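Hannelore Bauerfeind
Aug 13, 2026

Saw Ilgate last night at the Papadakis, the little cinema on the corner by the bus depot. I'm going to post some thoughts as a thread. No big spoilers until the end, and I'll say when they start.

The setup: a retired film editor named Stullier gets a letter from a studio that closed decades ago. The studio's last picture never came out. The letter says the reels are in a house in a town called Ilgate and asks if he would come and finish the job.

He hasn't cut anything in 30 years. His daughter thinks he should throw the letter out. He packs a bag and takes the train.

Most of the first hour is him alone in the house, watching footage. You see a lot of the movie inside the movie, a wartime romance shot in black and white. It looks right. The actors talk fast and stand close together and the lighting is hard. I would have watched all of it.

The lead in the old footage is Vera Wenberg, a star who walked off the set before the last scene and didn't work again. Stullier was in love with her, or thinks he was. The movie is careful about that and I liked it for being careful.

What works best is the editing room stuff. He runs the same shot of her turning away from a door over and over. Each time he stops it a little earlier. By the last one she hasn't turned at all. There's no music under it and no one explains it.

The costumes are good too. Stullier has one old coat and wears it indoors and out, and it gets more creased as the weeks go on. The daughter's clothes are all new and pressed. Small thing, but somebody thought about it. 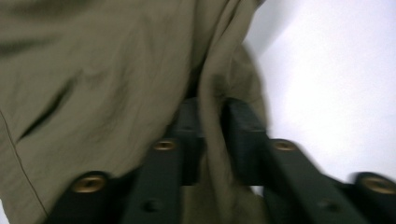 Olive drab, up close.

What doesn't work: the daughter. She phones, she worries, she hangs up. Then she phones again. The actress does what she can, but there are four of these calls and you could lose three. When she finally comes to Ilgate in person the movie wakes up, and then she's gone again.

The town is a problem as well. We get the station, the bakery and one street. Everyone knows who Stullier is and everyone has a line about the old studio. I grew up in a town that size and people there mostly talked about parking.

It runs long. I checked my watch once, during the bakery scene. The man next to me checked his too.

Someone asked about the sound. The old footage has that thin, boxy sound and then we cut to the house and it's very full, every floorboard. A couple of times the jump made me wince. It may have been the theater. The Papadakis turns everything up for the matinee and I don't think they turn it back down.

Someone else asked if it's based on a real studio. Not as far as I know. The credits say original screenplay and don't mention a book.

Okay, SPOILERS from here on. Mute me if you need to.

Wenberg is alive. She wrote the letter. I guessed this early and I think you're supposed to, because the handwriting is on screen for a good long time and then it's on a photo in the hallway.

The part I didn't guess is that she doesn't want the movie finished for herself. She wants to see how he would end it without her. So the last scene is the two of them sitting in the front room watching his cut, and we only see their faces. We never see the ending he made.

Jörg Teuber and I argued about this the whole way home. He says it's a cheat, that you can't spend two hours on a missing scene and then point the camera the other way. I think showing it would have been worse. We didn't settle it.

I do agree with him that the very last shot, back at the station, isn't needed. Stop in the front room. Everything after that is just getting people to their trains.

Would I see it again? Yes, for the editing room and for the old footage. I'd go get popcorn during the phone calls.

It's at the Papadakis for 16 more days and then I think it moves to the smaller screen. Jörg wants to go back in September if it's still on, so he can prove his point about the ending.

Next one I'm writing up is the silent comedy program. Different thread.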